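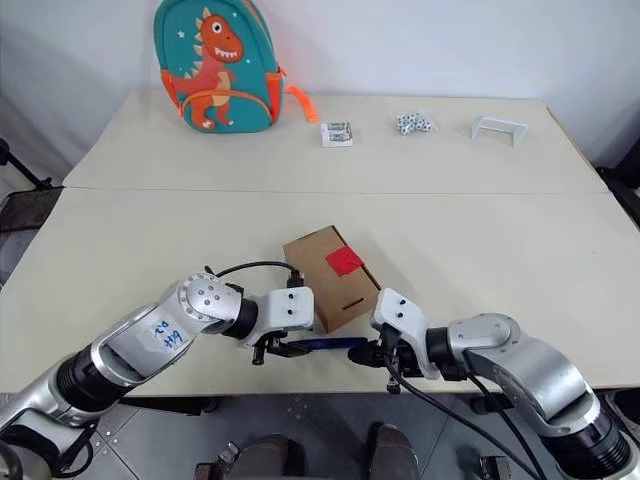
The box on its side, slot facing front, red square on top.

Slotted cardboard box – keep it or bin it?

October 1, 2008
Posted by Malachy Mac Suibhne

Right, settle something for me. I want a posting box for our games afternoons (players drop their votes through the slot, I tip them out at the end and read the daft ones aloud). I've got a small brown cardboard one with a narrow slot cut in the front and a red paper square taped on. Cost me nothing. My sister reckons I should stop messing about and buy a proper one, she's seen a tin one in Plutmont for 900 pence, as she insists on putting it. Nine quid for a box!! I could get 40 pencils for less than that.

What would you do?

plumduff_jen
Keep it. Ours lasted from June till last week and it was only an old cereal packet. I'd put a bit more tape round the corners though, they go first.

Cheng
Disagree, sorry. Cardboard is fine for one afternoon, but once you've got 60 slips of paper going in and children shoving them through sideways, the slot tears and you're back where you started. Buy the tin.

Malachy Mac Suibhne
60 slips! There are nine of us, Cheng. Anyway, have a look at it with the flaps open and tell me that isn't a perfectly good box.

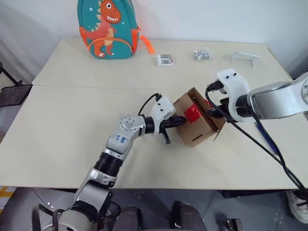
Flaps open, with the dinosaur backpack and the dice on the far table.

plumduff_jen
Never mind the box, I love that backpack. The grin on him! And orange trim as well, my two would fight over it.

sirero_fan
I'm with Malachy on the cardboard but I'd use it slot upwards. If the slot's on the front, the papers pile up behind it and the last few won't go in. Lay it down so the slot's at the top and they just drop.

Cheng
Then the flaps end up at the side and burst open when you lift it. Tin.

sirero_fan
So tape the flaps – it's hardly a big job.

Malachy Mac Suibhne
But then I can't get the votes out without cutting it every time! I'm leaving the slot where it is and only taping one end. If it falls to bits I'll come back and let Cheng be smug.

Comments (3)

Mernamen: We use a shoebox with a rubber band round it. Lid comes off, job done.

dotty64: Is the red square for anything or is it just to look nice? I'd write VOTES on it in big letters.

Cheng: Still tin.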